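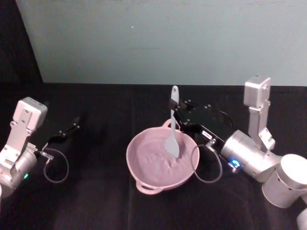

Posted by dustyflange in Bench Safety & Practice, February
66 views, thread open

Is the Standville shop sheet worth following for two-arm stirring work?

We have a pink bowl of granular stuff, a gray spatula in the right gripper, left gripper parked and empty. The sheet says an idle arm still counts as a moving arm, so you stay behind the line until both are disabled. Fine. It also says a green light is no reason to reach in. Then it spends two pages on how to fold the tablecloth.

My problem is the part on cable slack. "Loops shall be kept clear of the work." Clear by how much? The right one hangs beside the bowl and I'd call that close. Our lead calls it clear. The sheet backs both of us.

---
ferraro_fan
Rule 11 covers it. Run the full path at low speed and watch the loop. If it touches anything, re-dress it.

---
dustyflange
Rule 11 says "should." I've read enough of these to know what "should" gets you at 4 p.m.

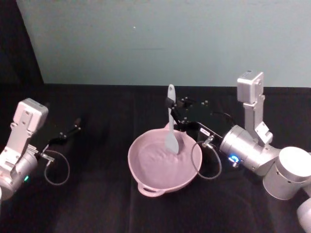
And low speed tells you how the cable hangs at low speed. Swing that wrist at 100 percent and the loop goes where it wants. I'd sooner have a number – any number – and a check at working speed from behind the line.

---
prestier_bob
Disagree. Put a number in and people measure it once, write it down and never look again. We had that at Collmont. Every form was filled in and we still snagged a connector.

---
ferraro_fan
So your fix is no number and no form?

---
prestier_bob
My fix is somebody looks before every run. Clip the slack higher up the arm if you can do it without pinching at the wrist.

---
mudlark_k
Leaving the cable fight to you guys. What does the sheet say about a tool left in the gripper when you stop? Ours only covers dropped parts.

---
dustyflange
One line: "Secure or remove tooling." I don't count a handle held by two fingers as secured. We take the spatula out before anyone wipes down, with the arm disabled first. That's our habit. It isn't in the sheet.

---
mudlark_k
Stealing that. Still not sold on the sheet.

---
dustyflange
Me neither. I've asked for the wording on loops to be changed and got back a link to the same sheet.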